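Shared cell rules: start state and reset for pair-sorting tasks
Bench practice subforum – 6 replies

penry_bench
We are rewriting the reset rules for the footwear task and I would like comments before the draft goes to Notby. Present wording: "Before each episode the operator returns all items to the start layout. The layout is to be checked against the reference still." It gives no tolerance and does not say who signs. Over 400 episodes that adds up to a lot of unrecorded variation.

k_alder
State a tolerance. We use 40 mm on position for soft goods and leave heading free within the same quadrant. Anything tighter and operators spend longer on the reset than on the episode.

mothballed
Disagree with a fixed figure. If every start is within 40 mm of the same spot, the policy learns the spot. The rule should fix which items are present and which surface they are on, and require the positions to vary.

k_alder
Then you can't compare two operators. Vary it by all means, but from a printed list of layouts, with the layout number in the log.

penry_bench
A printed list is what Alleck do. I could live with that. What about pairs split between table and shelf?

jilen_cell2
Our rule is that a pair stays on one level at the start unless the task sheet says otherwise. Mixed levels get a separate task code. We had two codes merged in error in December and it took a week to separate them again.

Other points from our sheet that may be useful:
– Arm parked and drives inhibited before anyone reaches over the table. Pausing the program does not count.
– Overhead cables checked for slack at the start of each shift, with the arm moved through its full reach at reduced speed.
– Desk staff may stay seated during a run if they are outside the marked zone. Faces in view need consent on record.

mothballed
The last one is too loose. Screen the background or mask it afterwards. Consent gets withdrawn, and then you have to pull the episodes.

jilen_cell2
Masking cost us usable depth at the table edge. We keep the consent log and accept the risk. Layout for the colour-pair code, black and pink on the table and teal on the shelf:

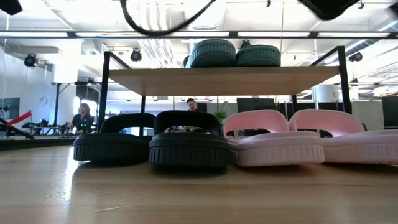 penry_bench
Draft 2, with the changes so far

1. Start layouts are taken from the numbered list. The number is logged before the episode starts.
2. Pairs stay on one level unless the task code says otherwise.
3. Drives inhibited for every reset by hand.
4. Background people: left open. Please argue it in a separate thread.

k_alder
Item 1 still has no tolerance.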